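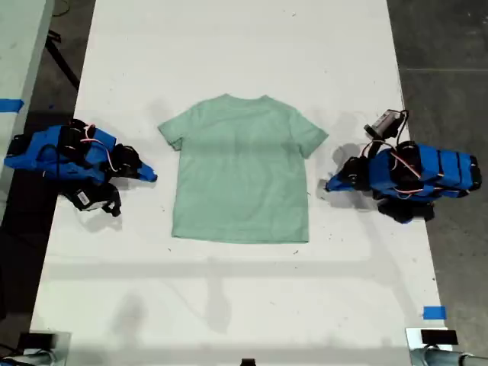 Folding station with both blue arms at rest and a mint-green T-shirt laid flat between them.

Letstead Textile Reuse — Equipment Planning Meeting
Minutes, 01/03/2021
Held in the sorting room, Skirness site

1. Previous minutes
Accepted with one fix: the spare table was costed under furniture and should sit under automation.

2. Folding station
The folding group gave its update and the room was very keen to hear it! Short-sleeved T-shirts remain the test garment. The group has 73 shirts set aside in mixed colours and sizes, and wants to finish that pile before trying anything with buttons or a hood. Long sleeves were suggested as the next step and everyone liked the idea.

The white tabletop is showing specks and scuffs. Agreed it can stay as it is for now, with a replacement top priced alongside the second station.

3. Second station
Two quotes were tabled, both for a pair of arms with grippers, cameras and cables.
Timus: $1,023 per arm, delivery included, servo motors sold singly as spares.
Akbulut: $1,000 per arm, delivery extra, spares sold only as a full set.

There was a good long talk about this. The meeting favoured Timus for the single spares, as a whole set to get one motor seemed a poor way to spend money. Akbulut has the better written guide — several people had read it cover to cover and enjoyed it — and will be asked whether it would split a set. Decision held over until it replies.

4. Spares and small items
Approved up to $1,000 for the rest of the year, to cover fingertips, cable ties, blue tape and one spare camera. Fingertips to be ordered first. The colour doesn't matter.

5. Floor space
The second station would go along the back wall, near the power outlets. Someone needs to measure the aisle with a loaded trolley in it. Cables across the floor to be put under covers before the new table arrives, and the covers added to the item 4 list.

6. Actions
Write to Akbulut about split sets: purchasing.
Ask Timus how long its quote stands: purchasing.
Measure the back wall and aisle: site team.
Price a new tabletop: folding group.
Sort out a box of long-sleeved shirts: folding group.

7. Next meeting
May, same room. Folding group to bring the long-sleeve results, if there are any by then.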